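22/01/2018 | By Lorena Saavedra

Filed under: Short Fiction

The Narstead Gauge

The gauge at Narstead read 3382 when Mansilla signed for it. The previous keeper had left a logbook, a lamp and a key to the lower gate. The logbook had 50 pages. Every page but the last was full.

He took readings at five and at 11. The river did not change. On the fourth night the number dropped by one, and he wrote it down, checked the float chain and wrote it down again. The chain was sound.

He called the water office in Dondeo. The clerk asked for the serial number of the gauge and then for his own.

"I don't have one," he said.

"The last man did," said the clerk, and put him on hold.
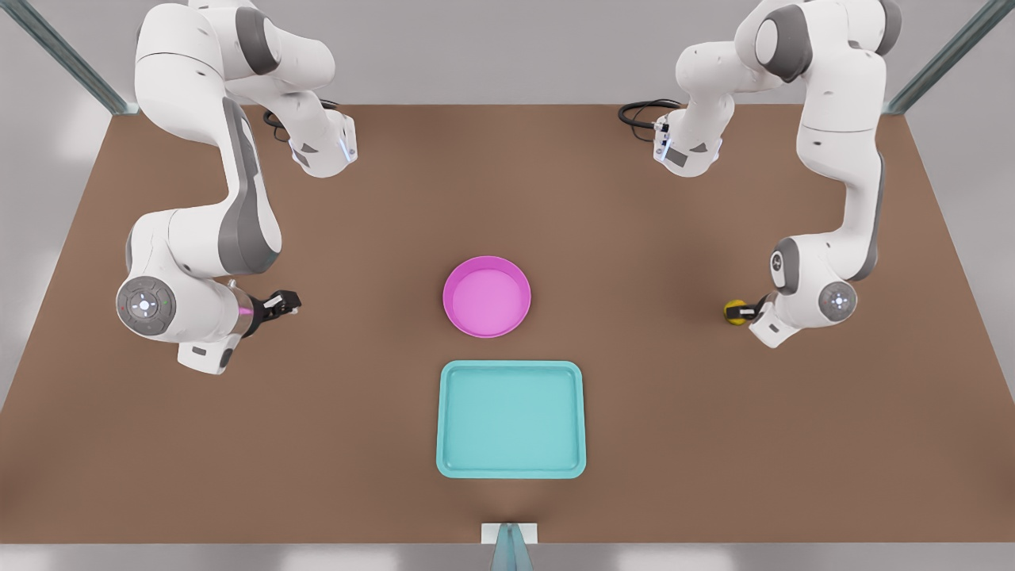 The Lower Gate

The key turned without oil. Behind the gate was a stairway, dry for its first 11 steps — the drawings showed none at all. On the wall someone had marked former levels in pencil, each with initials. The lowest mark was level with his boots. The initials were his.

He went back up and opened the logbook at the last page. It had one line left. He entered the reading, the hour and the state of the chain.

© 2018 Pleltness Stories | Contact | Back to top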